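Stoltoreck Hardwax Oil for Tabletops and Counters

Stoltoreck Hardwax Oil is a one-can finish for indoor wood. It soaks into the surface and leaves a low sheen that can be patched later without sanding the whole piece. It is made for dining tables, desks, benches, shelves and kitchen counters. It is not meant for floors, decks or anything that stays outside.

Sizes and coverage

The oil comes in 500 ml and 2,000 ml cans. The small can is enough for two coats on a dining table that seats six, with a little left over for repairs. Open-grained woods such as oak and ash take more on the first coat than maple or cherry. Both sizes have a screw cap and a foil seal. Once the seal is broken, use the oil within a year.

Colors

Clear, Ura and Purnell. Clear darkens most woods slightly, the way a damp cloth would. Ura is a light tan that takes some of the pink out of new cherry. Purnell is a mid brown, often used on pine to bring it closer to older furniture. The tints can be mixed with Clear but not with other brands. Always try the color on the underside first - the same can looks different on two kinds of wood.

How to apply

Sand bare wood to 150 grit and vacuum off the dust. Stir the can, do not shake it. Put on a thin coat with a lint-free cloth or a white pad, working with the grain. Wait 15 minutes and wipe off everything that has not soaked in. Leave overnight and repeat. The table can be used lightly the next day, but keep water and hot dishes off it for a week.

Cloths with oil on them can heat up and catch fire. Soak them in water and lay them flat outdoors to dry before throwing them out. 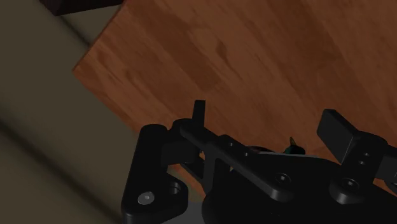
Can I put it over old varnish?
The varnish has to come off first. The oil needs bare wood to soak into, and on top of varnish it stays sticky and rubs off.

Care

Wipe with a damp cloth and a drop of dish soap. Skip spray polish, which leaves a film that blocks the next coat. When water stops beading, rub in a thin coat of Clear. On a table used every day this is usually once a year.

Ordering

Item number 335. Orders placed before noon ship the same day, Monday to Friday. Unopened cans can be returned.

Related items

Jayasinghe Wood Soap, 500 ml
White Applicator Pads, pack of 19
Stoltoreck Varnish Remover
Stoltoreck Cutting Board Oil
Lint-Free Cotton Cloths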